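Notebook, bench and sorting area
2020-12-29

Went over the tabletop question again. Teun Van Damme still wants to keep the pale wood top for the sock sorting because it "gives a clean background." I am less sure. Light wood is fine for dark socks and for the loud ones. It does very little for cream, beige or the washed-out grays, and those are most of what comes out of the Drellel bag.

Also not convinced by the finish. Ofori's quote says the boards are ready to use as delivered. I ran a dry cotton cloth along the grain and it snagged twice near one corner. Sanded that corner by hand, 10 minutes, went over it again, no snag. One corner proves nothing about the rest. Asked Ofori what grit they stop at and got a brochure back. 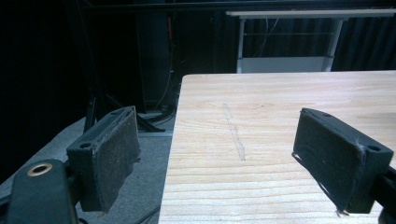
The other thing is whether we oil it. Teun says yes, two coats. My worry is oil getting into white cotton. The tin from Celtent claims it cures completely, but the small print gives a curing time for a "normal room" and ours has been cold since we turned the heating down. Plan: oil an offcut, leave it under a weight with a white sock for as long as the tin says, then look. If there is a yellow patch, no oil, and we live with bare wood and wipe it more often.

Bag tally so far is 2337 socks in, written on the sheet by the door. The Trandstead sheet has 2393 for the same bags. I don't trust either. Theirs was done at the end of the day and ours has a page where the handwriting changes halfway down. Someone should recount bag 27 before we argue about the rest, as that is where the two sheets part ways.

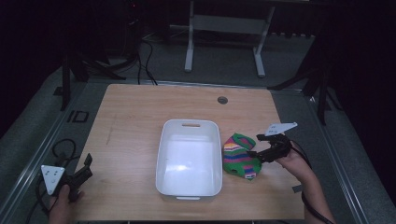
Sorting rule, as it stands: pairs get matched on the table, singles go in a bin until their partner shows up. I said in June that the singles bin would turn into a place where socks go to be forgotten, and I still think so. Teun's answer is that bright ones are easy to match later. Maybe. Something like the green sock with the pink, purple and yellow bands, fine, you would know its partner anywhere. Plain black ankle socks in four slightly different lengths, no chance. The white plastic bin at least makes it easy to see what's in there, but white socks vanish against it, same complaint as the table.

Suggested to Teun: a dark bin for the whites, white bin for everything else, and empty both before we open a new bag. He thinks it's too much fuss. We'll try it on one bag and compare times.

To do: offcut and oil test, chase Ofori about the grit, recount 27.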